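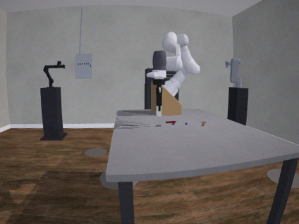 Workshop tips: keeping a simulated bench arm honest

Collected by Tuva Vik. Last revised May 2, 2025.

These notes are for people who run a small arm over a bench at home or in a shared workshop and test their control code in simulation first. They assume a working model of the arm, a table, a gripper and a few small parts to pick. Most came out of the Wurnside bench software, and a few were sent in by readers. They are in no strict order.

Units and frames

Pick metres and radians for everything inside the program. Convert at the edges only: reading a drawing, printing to the screen, talking to a gripper that wants millimetres.

Put the world origin at a corner of the table top, on the surface. An origin in the middle of the floor looks tidy in the viewer and costs a subtraction in every line of code that deals with a part.

Name transforms by both ends. table_from_camera can be checked by eye when two of them are multiplied together. cam_tf cannot.

If the room holds more than one arm, give every arm its own prefix from the first day, including arms that are parked and switched off. Renaming joints later means editing the model, the controller settings, the logs and every saved pose.

Parked arms still need collision shapes. Fix their joints at the parked pose and load them as static bodies. The planner then treats them as furniture and they cost very little at run time.

Collision shapes

Use simple shapes for anything the arm must avoid and finer shapes for anything it must touch. A cabinet is a box. A pedestal is two boxes, one for the column and one for the base plate. A wedge or ramp on the table should be a convex hull, as a bounding box will block the space over the low end, where the wrist may well need to go.

Pad the fixed items by 10 mm. Do not pad the table top by the same amount, or every grasp of a thin part will be reported as a collision. We keep the table at zero padding and set a floor on fingertip height in the grasp code.

Check the hull of the gripper with the fingers open and with them closed. A single hull made with the fingers closed is a common fault. The plan passes, and the open fingers then clip the neighbouring part on the way down.

Switch off collision checks between neighbouring links only. Some set-up tools offer to switch off every pair that was never seen to touch in a random sample. Read that list before accepting it. Ye-ji Jin found wrist against forearm on hers, after a sample of 4,000 poses with the wrist limits set too tight.

Small parts on a flat surface

Thin parts are hard on contact solvers. If a flat piece trembles on the table or creeps sideways, try these in turn, one at a time:

Halve the time step.
Raise the solver iterations.
Check the inertia values. Parts exported from drawing software often carry the inertia of a part a thousand times larger.
Replace the mesh with a box.

The third is the usual cause. Print the mass of every part at start-up and look at it. A clip that weighs 40 kg is easy to spot in a list and very hard to spot on screen.

Drop parts from 3 mm above the surface and let them settle before the arm moves. Spawning them exactly on the surface leaves some of them slightly inside it, and the solver throws those out.

Wait for settling by speed, with a time limit as a backstop. A fixed wait is either too short for round parts or wasteful for flat ones.

Round parts need rolling friction. Without it they wander off the table during a long run and the log fills with failed picks that have nothing to do with the picking code.

Seeing the parts

Get segmentation working on the simulator's own labels first, then swap in the real detector. With both in place behind the same function call, a failed pick can be rerun with perfect vision in one command. If it still fails, leave the detector alone and look at the planner.

Dark grey parts on a grey top are the worst case for a colour threshold, and a useful one to keep in the test set. Do not recolour the table to make the test pass unless the real table is going to be painted as well.

Shadows cause more false parts than clutter does. Render the same layout under at least two light positions and compare the detections. Anything that moves with the light is a shadow. Hard, streaky shadows on a table top are also a sign that the shadow map is too coarse, so raise its resolution before tuning the detector against them.

Set a minimum size for a part in square millimetres on the table, never in pixels. A part at the far end covers far fewer pixels than the same part close to the camera, and a pixel limit will quietly drop it.

Ask the detector for a long axis only if the part has one. For a bar, grasp across the short side. For something roundish, the reported angle is noise, and passing it to the planner makes the wrist spin between attempts. We ignore the angle when the long side is less than 1.3 times the short side.

Planning the reach

Split a pick into four moves: travel, approach, lift, retreat. Travel may take any path the planner likes. Approach and lift should be straight lines in table space. Keeping them as separate calls means the log says which one failed.

Start the approach 80 mm above the part. Less than that and the fingers may already be between neighbouring parts when the straight line begins.

Parts near a wall, wedge or cabinet should be tried with the gripper turned 180 degrees before being marked unreachable. A parallel gripper does not care which finger is which, but the wrist and elbow do. Rosario Colombo reports that this recovered most of the failures at the back of his table.

Seed the inverse kinematics with the current joint angles. With a random seed the arm will pick a different elbow position for each part and spend its time swinging between them.

Keep one saved pose, with the gripper pointing down over clear table, that every failure returns to. Test the path to it from odd places. It will be used mostly when something else has gone wrong.

Limit planning time to 2 seconds for travel. If the planner has not found a path by then, it seldom finds one in 20. Move on to the next part and come back.

Order of picking

Nearest first is a reasonable default. It fails where the near part is hard against another. A better rule is to sort by clear space around the part and use distance to break ties. Clear space can be worked out from the same mask the detector already returns.

Look again after every pick. It is tempting to detect once and work down the list, but the fingers nudge things.

Aravind Pillai keeps a small table of failed positions and skips any part within 15 mm of one until something has moved. Without this, the arm will try the same stuck part until the run ends.

Logging

Write one line per attempt: run number, random seed, part name, stage reached, result, time taken. Use plain text with commas. Everything else can be rebuilt from the seed, provided the seed covers part positions, lights and planner.

Save the seed before the run starts. A crash is the run most worth repeating.

On our February set the log came to 2,664 attempts. Sorting by stage reached took one command and showed 175 failures in the lift, nearly all of them on flat pieces. The cause was a grip force limit left over from an earlier gripper model. Watching the viewer for an afternoon had not shown it.

Keep a text file of settings beside each log and have the program write it. Settings copied by hand are out of date by the second run.

Speed

Turn off the viewer for batches. Render only at the moment a picture is needed by the detector.

Decorative items such as skirting boards, wall boxes, conduit and floor marks need no collision shape if the arm cannot reach them. Leave them in the render, though, if the camera can see them. A detector tuned on bare walls will find parts on the first wall fitting it meets.

Run several copies with different seeds before trying to make one copy faster.

Moving to the real bench

Run the first ten picks at a tenth of full speed with a hand on the stop.

Measure the table height at the four corners and the middle. Ours was 4 mm low at one corner, enough to miss every thin part there.

Compare joint positions against the simulator for the same commanded path, and plot the difference. A constant offset is calibration. A difference that grows with speed is the controller gains. A difference in one joint only is usually a loose coupling or a wrong sign.

Do not tune the simulator and the bench on the same day. Change one, record it, run the set, then change the other.

Corrections to Tuva Vik or Ye-ji Hyun at the Wurnside desk. Please include the seed.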